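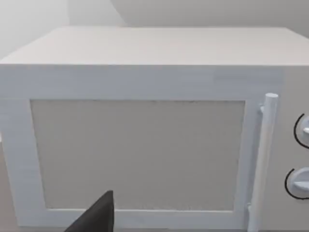

Melahat Polat asks whether the headset check could move ahead of the network check, so players can settle in while the cables are still being walked. Yes, great idea, and it's done! The new order is below.

Covov Community Wiki
LAN Night Safety and Setup Checklist
Grilerby meetup, July edition
Page kept by Thierry Lebrun

I love this game and I love playing it in a room full of people, so let's get the boring parts right and then have a fantastic night. Print the list, walk the room with it, write your initials next to each line. Comments from last time are under the items they belong to.

POWER

[ ] Every power strip plugged straight into a wall outlet. No strip into strip, ever.
[ ] Strips up off the floor, on the hooks under the tables
[ ] No more than four gaming PCs on one circuit
[ ] Cords checked by hand along the full length for nicks, soft spots and bent pins
[ ] Breaker panel door unlocked, nothing stacked in front

Comment (Sylvain): The circuit by the stage tripped mid-round last time, right as we were planting on Clernex. Somebody had added a space heater.
Comment (Thierry): No heaters at all this time. Bring a hoodie!
Comment (Gaëtan): I labeled the outlets by circuit with blue tape. Please leave the tape on when you pack up, it took me ages.

TABLES AND WALKWAYS

[ ] Table legs locked. Lean on each one before a monitor goes on it.
[ ] Monitors pushed back from the front edge
[ ] Main aisle wide enough for a wheelchair from the door to the last row
[ ] Bags under the tables or on the coat racks
[ ] Both exits open from the inside without a key – try them, don't just look
[ ] Exit signs lit

Comment (Margaux): The folding table with the scratched corner does not lock properly. I wobbled it and the whole thing moved. Marked "do not use" and put against the back wall.
Comment (Thierry): Thank you, Margaux, what a catch. Still out of service.

HEADSETS AND SHARED GEAR (moved up, see top)

[ ] Ear pads wiped before the doors open and again between brackets
[ ] Volume turned down before the first player sits. Flashbangs in this game are LOUD.
[ ] Loaner mice and keyboards tested at the station where they'll be used
[ ] Gear with exposed wire goes in the red bin and stays there

Comment (Melahat): Could we also write the name of whoever borrowed each loaner? Two headsets went home with the wrong people.
Comment (Thierry): Sign-out sheet is on the front desk now.

NETWORK

[ ] Cables taped flat wherever they cross an aisle
[ ] Switches have air on every side, no jackets on top
[ ] Test match loaded on Besson, all stations connected
[ ] Spare cable behind the front desk

Comment (Gaëtan): Besson is the best map for this, by the way. All that smoke and breaking glass will show you a struggling station in no time (and it's just a joy to play).
Comment (Sylvain): Clernex is prettier.
Comment (Gaëtan): Clernex is prettier, sure, but take it to the map talk page.

PEOPLE

[ ] First aid kit opened and looked through, not only located
[ ] Seizure and flashing lights notice on the door and on the sign-up sheet
[ ] One seat per row kept free for anybody who needs to step out of the noise
[ ] Break called after every bracket. Lights up, everybody stands!
[ ] Water on the side table, no open cups next to a PC

Comment (Margaux): The breaks were my favorite change. I played so much better in the late bracket, and I met half the support players I'd only ever heard on voice.

CLOSING UP

[ ] PCs shut down before strips are switched off
[ ] Tape pulled from the floor (floor tape only, see Gaëtan's note under Power)
[ ] Red bin taken out for repair
[ ] $400 hall deposit form signed by the key holder
[ ] Last walk through with the lights on

Comment (Sylvain): Who has the key this time?
Comment (Thierry): Me until the doors open, then Margaux.

Last edited by Thierry Lebrun. Changes: section order, loaner sign-out, heater rule.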